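Ruvstead Teaching Kit: Set-up and Operator Guide
Section 4. Recording a bin-picking task by remote control

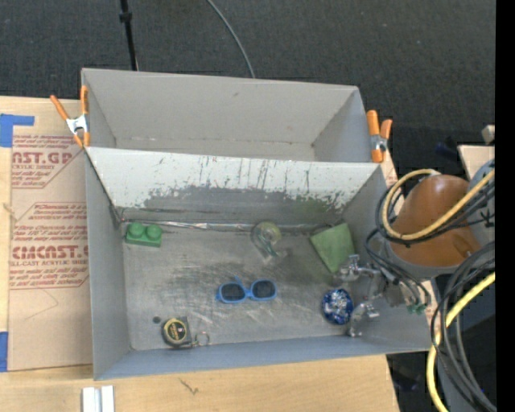 Figure 4-1. Two-compartment bin with the gripper in the front compartment and mixed objects on the floor of the bin.

Read Section 3 (Arm start-up and stop buttons) before you begin. One operator drives the arm from the hand controller while a second stands by the stop button. Both must have signed the site sheet.

4.1 Preparing the bins

1. Place the bin assembly on the tabletop with the larger compartment to the front.
2. Fit a spring clamp on each side. Push the bin by hand. If it moves, refit the clamps.
3. Check that the clamp handles are clear of the path of the arm.
4. Put the objects in the front compartment and leave the rear one empty. Spread them out, with one or two lying close to the walls. Use a mix of shapes: a toy block, a tape measure, sunglasses and a piece of soft material make a good first set.

Note: Scratches on the bin floor and the dividing panel do not affect recording. Do not repaint a bin halfway through a set of recordings.

4.2 Checking the cables

1. Switch the arm to HOLD.
2. Follow the cables by eye from the arm housing down to the gripper. They should hang in open loops.
3. Switch to SLOW and turn the wrist fully each way. Stop if a loop tightens or catches on the rim of the bin.

CAUTION: Never reach into the bin to free a cable while the arm is in SLOW or RUN. Return to HOLD first.

4.3 Recording a pick

1. On the controller, select Teach, then New Task. Type a task name of no more than 99 characters.
2. Move the open gripper above the first object and press the left trigger halfway. The arm will now follow your hand.
3. Lower the gripper until the fingers are either side of the object. Go slowly near the walls — the lower finger reaches the side before you expect it to.
4. Close the fingers and wait for the controller to buzz once.
5. Lift straight up, clear the dividing panel, and lower the object into the rear compartment.
6. Open the fingers, raise the arm and press Save.
7. Repeat until the front compartment is empty, then move the objects back by hand with the arm in HOLD.

If you drop an object, carry on and pick it up again. Recordings with a second attempt are useful and should be saved. Press Discard only if the arm has hit the bin or the stop button was used.

Note: Thin items such as rings and folded cloth are hard to grip flat. Approach them at an angle, or slide them to a wall first.

4.4 Finishing a session

A task can be trained from 188 saved picks. The controller stores up to 223 before it asks you to copy them off. Copy them to the Eze folder, park the arm and switch to HOLD before taking off the clamps.

If the controller shows fault 9, the hand tracker has lost its position. Release the trigger, set the controller down on its stand and wait for the green light — then start the pick again from step 2.

Questions on this section go to Brijesh Sengar at the Pudthorpe office.

Section revised 2022-06-22. Checked by Yogesh Rajput.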